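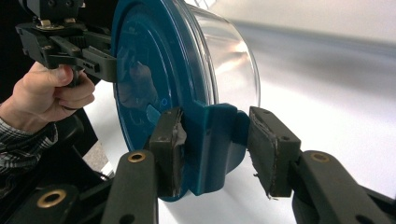 Temps de lecture : 3 min

Ligne 14

La demande d'investissement comportait 133 lignes. Le contrôleur de gestion de Lindden les avait lues dans l'ordre, au crayon, et s'était arrêté à la ligne 14 : garnitures de mors, consommable, fréquence de remplacement à préciser.

Il descendit au laboratoire avec le tableau imprimé. L'ingénieure chargée du dossier lui tendit une paire de doigts démontés. Le ruban des faces de serrage partait en lambeaux.

« Durée de vie ? demanda-t-il.
– Le fournisseur annonce 1 000 cycles.
– Et vous ?
– 126. »

Il écrivit 126 dans la marge, puis calcula. À raison d'un jeu tous les 126 cycles, la ligne 14 dépassait en avril le prix de la pince. L'amortissement sur cinq ans, colonne F, n'avait plus d'objet.

« Sur quelles pièces ?
– Couvercles à languette, boîtes rectangulaires, barquettes. La languette est le cas défavorable. La surface de contact est faible et l'effort passe entièrement par le ruban. »

Elle ouvrit le devis de Gratier à côté de celui de Starnusbridge. Le premier proposait des patins en élastomère surmoulé, vissés, avec un délai de neuf semaines. Le second maintenait le ruban et offrait une remise sur le volume. Les deux omettaient le temps d'arrêt. Elle l'avait mesuré elle-même : onze minutes pour déposer, nettoyer, coller, remonter. Il fallait encore refaire le zéro.

« Onze minutes, répéta-t-il. À quel taux horaire ?
– Celui du poste. Pas le mien. »

Il corrigea. Le total de Gratier passa sous celui de Starnusbridge à partir du septième mois. Il vérifia deux fois la formule, parce que l'écart lui paraissait faible, et trouva une cellule qui additionnait la taxe deux fois. L'écart augmenta.

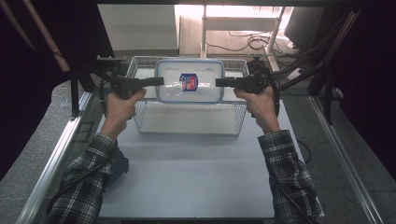 Poste manuel, deux pinces, barquette transparente dans le panier grillagé.

Il resta debout derrière le poste pendant l'essai suivant. Il n'avait jamais vu les pinces autrement que sous la forme d'un code article suivi d'une quantité. L'opérateur travaillait sans parler. Le contrôleur chercha dans son tableau la ligne correspondant au panier et ne la trouva pas.

« Le panier n'est pas chiffré.
– Il vient de la cuisine du deuxième.
– Il faut une ligne. »

Elle ajouta une ligne. Il y en eut donc 134, et le renvoi de la page de garde devint faux. Il le rectifia à la main, parapha, puis demanda ce que désignait Arroyo, ligne 88, sans montant.

« La cellule automatique. La phase deux. On ne peut pas la chiffrer avant d'avoir choisi les patins.
– Alors pourquoi figure-t-elle ici ?
– Pour qu'elle figure quelque part. »

Il considéra la case vide. La procédure interdisait les montants nuls dans une demande signée. Elle ne disait rien des tirets. Il traça un tiret, au crayon d'abord, puis à l'encre, et remonta au troisième étage avec les deux doigts démontés dans la poche de sa veste. Elle s'en aperçut le soir, en faisant l'inventaire, et porta la paire en sortie provisoire.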